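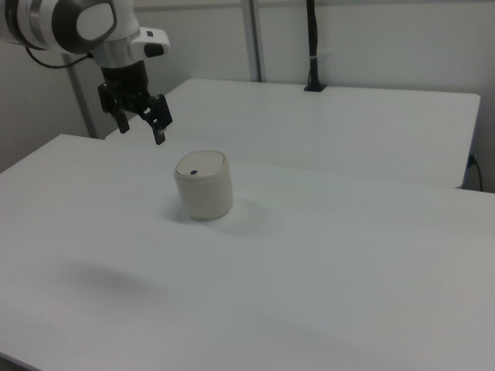

4.2 Recording a task by hand guiding

Read this section through before you touch the arm. The Favent sales sheet says a new task can be taught "in moments". Allow a morning for your first one, and expect to throw away most of what you record.

The steps use a lidded container as the practice object. It has a simple shape, and it shows up poor teaching quickly.

1. Set the container upright near the middle of the near table, lid on. Leave clear space on all sides for the fingers.

2. Open the gripper fully and bring it to a stop above the table, fingers pointing down. Save this as the start pose. Every recording must begin from it.

3. In the Gezer software, choose Teach, then By hand. Wait for the arm to go slack. If it sinks under its own weight, the tool weight has been entered wrongly. Stop and go back to section 3.

CAUTION: Keep your free hand out from between the fingers. The force limit is meant to protect you, but do not test it on yourself.

4. Hold the arm above the gripper and guide it down until one finger is on each side of the container. Go slowly. The software does smooth out a shaky hand, though it also smooths out small corrections you meant to make.

5. Press Close on the pendant. Lift straight up, move across, lower, and press Open. Return to the start pose and press Save.

6. Repeat until you have 16 good recordings. Move the container a little each time. The quick-start card says 4 will do, and so they will if the container never moves again.

NOTE: Delete any recording in which you bumped the table or changed your mind halfway. Gezer offers to "repair" these. In our trials the repaired ones were worse than none.

4.3 Recording by remote control

Use the Foton hand controller if you cannot stand safely beside the arm. There is a short delay between your hand and the gripper, and most people overshoot at first. Set the speed to Low and leave it there.

Do not mix hand-guided and remote recordings in one task. The menu allows it - we do not advise it.

4.4 Checking the result

Run the task with one hand on the stop button. Treat the score on screen with care: a score of 71 tells you how closely the arm copied you, and says nothing about whether you showed it a sensible grip. Watch the fingers instead. If fault 558 appears, the arm has lost its start pose and you must repeat step 2.

Zolora set-up guide, section 4. Revised 7/10/24.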